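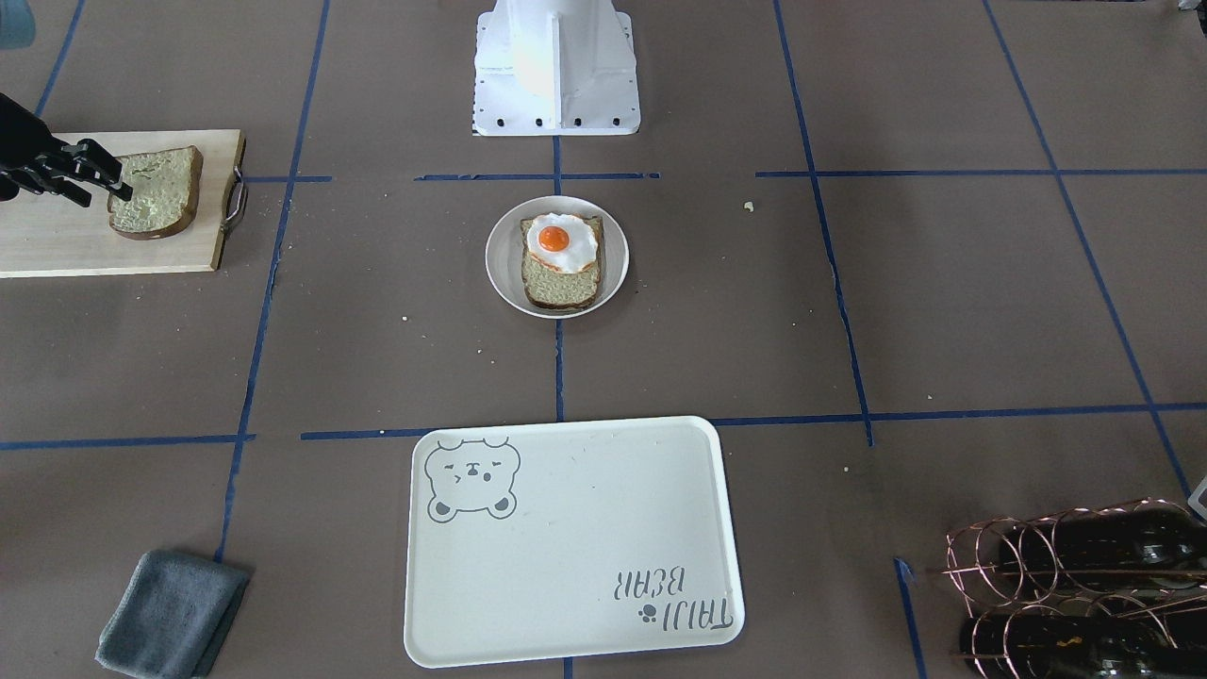 5.2 Failure while holding the bread slice

Home About Issues Authors Search
Shares 61 Comments 10

Figure 4. Breakfast task on the taped table. The gripper of the right arm, at the left side of the view, presses on a bread slice on the cutting board. A toast with a fried egg is on the round plate near the center.

The most frequent failure in our tests was not a dropped object. It was a pressing force that stayed too high after the fingers touched the bread. We call this fault "late release" in the rest of the paper. It was found in 61 of the 266 runs which we made with the Pronder controller in May, and it was the reason for most of the manual stops.

The moment of contact is the difficult one (Figure 4). The fingertips come down on one part of the slice, and the board is under it. Bread is soft at first and then becomes stiff quickly when it is compressed. The controller estimates contact from the motor current only, and the current changes very little in the soft phase. When the estimate finally passes the threshold, the arm has already moved too far. The force then goes through the slice into the board, and the board can slide on the paper.

In the first weeks we believed that the calibration of the table was wrong. Haziq Mandagi measured the tape grid again and repeated the test at 10 positions. The error of position was small everywhere and had no relation to the fault. After this we looked at the logs of the controller itself. The release command was sent at the correct time, but a smoothing filter, which we had copied from the earlier Mosquera setup, held it back by 90 milliseconds. For rigid objects this delay has no visible effect. For bread it is enough to leave a deep mark or to tear the crust.

The fault is also a safety matter. During a late release the arm does not react to a new target, and an operator who wants to correct the slice by hand may think that the arm is already free. Francine Pelletier noticed this when she reviewed the stop records. We changed the rule of the laboratory at once: hands stay outside the tape lines until the status light is green — also when the arm looks still.

We tested two corrections. The first was to remove the filter completely. This made the release fast, but the fingers started to vibrate on the crust and the runs became less regular. The second was to keep the filter and to let the release command pass around it. This is the version used in Section 6. It does not solve the weak contact estimate, and a slice with a hard crust can still be pressed too much. A force sensor in the wrist would probably help, but the Clellmont arm has no free connector for it, and we did not want to change the hardware between two parts of the same study.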